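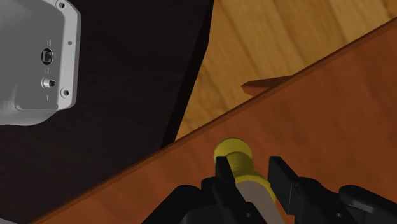

## 4. Mise en place de la salle et de la scène

Cette section s'applique aux petites salles qui accueillent *Bumville*, spectacle solo de Tahira Sethi, en version légère (sans cintres ni pont). Pour les théâtres équipés, voir la section 5. Version du 18/9/25, qui remplace celle de juillet.

Le montage demande deux personnes. Ne commencez pas avant d'avoir lu le plan de salle joint au contrat.

### 4.1 Avant le déchargement

1. Vérifiez que l'accès à la scène est dégagé et que les portes restent ouvertes sans être tenues.
2. Repérez les sorties de secours et les extincteurs. Aucun élément du décor ne doit être posé devant, même pendant le montage.
3. Balayez le plateau. Une partie du spectacle se joue pieds nus.
4. Demandez au responsable de la salle quels circuits sont disponibles et où se trouve le tableau électrique.

**Remarque.** Si le plateau est en pente, prévenez la compagnie avant la venue. La table de conférence a des pieds fixes et le matériel de calage n'est pas fourni.

### 4.2 Fond de scène

Le fond est un rideau bleu nuit monté sur une structure autoportante Rizvi.

1. Sortez les deux pieds de leur housse et posez-les à plat, à l'emplacement prévu au lointain.
2. Ouvrez chaque embase complètement. Les bras doivent être en butée.
3. Emboîtez les traverses au sol, puis enfilez le rideau par l'ourlet supérieur. La couture est côté mur.
4. Fixez la barre sur les pieds, toujours en position basse.
5. Montez les deux côtés en même temps, cran par cran, jusqu'à une hauteur de 200 cm. Verrouillez.
6. Posez deux sacs de lest sur chaque embase.
7. Laissez un passage d'au moins 100 cm entre le rideau et le mur. L'artiste y circule dans le noir à la fin du premier séminaire.

> **Attention.** Ne relevez jamais un seul côté de la barre. La structure bascule vers la salle et les goupilles se tordent.

> **Attention.** Le rideau est ignifugé. Ne le lavez pas et ne le repassez pas à la vapeur. Les plis tombent d'eux-mêmes si le rideau est accroché dès le début du montage – prévoyez-le en premier.

### 4.3 Mobilier et accessoires

1. Placez le pupitre à cour, légèrement tourné vers le centre. Marquez ses pieds au ruban.
2. Placez la table à jardin, nappe jusqu'au sol côté public.
3. Sous la table, dans cet ordre en partant de l'avant : la caisse à diplômes, la perruque du deuxième conférencier, la serviette.
4. Posez le tableau à feuilles derrière la table. La première feuille doit être blanche. Les feuilles suivantes sont déjà écrites : ne les tournez pas dans le mauvais sens, l'encre marque.
5. Remplissez la carafe à moitié. Pas de glaçons.
6. Accrochez le badge « Intervenant » au pupitre, face imprimée contre le bois.

Les accessoires sont vérifiés une seconde fois par Tahira Sethi avant l'ouverture des portes. Après ce passage, plus personne ne touche à la table.

**Remarque.** Les feutres secs sont la cause la plus fréquente d'interruption. Essayez-les tous sur une feuille à part et remplacez ceux qui accrochent.

### 4.4 Places du public

Le spectacle simule un séminaire de développement personnel. La disposition des chaises fait partie de la mise en scène.

1. Installez les chaises en rangs droits, avec une allée centrale. Pas d'arc de cercle, pas de tables.
2. Gardez l'allée assez large pour que l'artiste y passe avec le tableau.
3. Réservez les deux premières places du premier rang, côté jardin, avec les cartons fournis.
4. Déposez un livret de participant sur chaque chaise, y compris les places réservées. Chaque colis contient 40 livrets. Pour une jauge supérieure, commandez un second colis au moment de la signature.
5. Placez les crayons dans la corbeille à l'entrée. Ils sont distribués à la main, pas posés sur les chaises.

**Remarque.** En gradins fixes, l'allée latérale peut remplacer l'allée centrale. Signalez-le, car deux déplacements changent et l'artiste doit les répéter sur place.

### 4.5 Son

La bande-son est lancée depuis le logiciel Nulteo, installé sur l'ordinateur de la compagnie. La salle fournit la diffusion et un micro à main sur pied.

1. Raccordez l'ordinateur à la console, volume de la console au minimum.
2. Ouvrez Nulteo, puis la conduite « Bumville – salle ».
3. Désactivez les mises en veille et les notifications.
4. Lancez l'effet 2 (applaudissements enregistrés) et montez le niveau jusqu'à ce qu'il soit nettement audible au dernier rang. Il doit paraître trop fort.
5. Faites un essai du micro depuis le pupitre, puis depuis l'allée.
6. Revenez au début de la conduite et verrouillez l'affichage.

> **Attention.** Coupez toujours la diffusion avant de brancher ou de débrancher un câble.

Si un effet ne part pas pendant la représentation, passez au suivant sans revenir en arrière. L'artiste enchaîne sur le texte.

### 4.6 Lumière

Version minimale, sans jeu d'orgues programmé :

- une face chaude sur toute la largeur du jeu ;
- un contre sur le pupitre ;
- la lumière de salle, graduable si possible, allumée pendant les questions au public.

Réglez le contre en dernier, rideau en place, et vérifiez qu'il n'éblouit pas le premier rang. Les noirs sont secs, sauf le dernier, qui dure environ cinq secondes.

À la salle Skurnow, la lumière de salle n'a pas de gradateur. Gardez-la éteinte et utilisez la face à mi-puissance pour les passages avec le public.

### 4.7 Contrôle avant ouverture

- [ ] Barre du rideau verrouillée, lests en place
- [ ] Passage arrière libre, ruban phosphorescent collé au sol
- [ ] Première feuille du tableau blanche
- [ ] Livrets posés, places réservées marquées
- [ ] Conduite au début, micro ouvert
- [ ] Sorties de secours dégagées et éclairées
- [ ] Téléphone du régisseur en mode silencieux

L'artiste donne son accord depuis le plateau. Les portes ne s'ouvrent qu'ensuite.

### 4.8 Démontage

1. Attendez que la salle soit vide.
2. Débranchez le son et rangez l'ordinateur en premier.
3. Ramassez les livrets oubliés. Ceux qui n'ont pas été écrits retournent dans le colis.
4. Videz et essuyez la carafe.
5. Descendez la barre du rideau à deux, cran par cran, et seulement ensuite retirez les lests.
6. Pliez le rideau en accordéon, face jouée vers l'intérieur. Ne le roulez pas autour de la barre.
7. Décollez tous les rubans du plateau.

Notez toute pièce manquante ou abîmée sur la fiche rangée dans le couvercle de la caisse à diplômes, avec le nom de la salle.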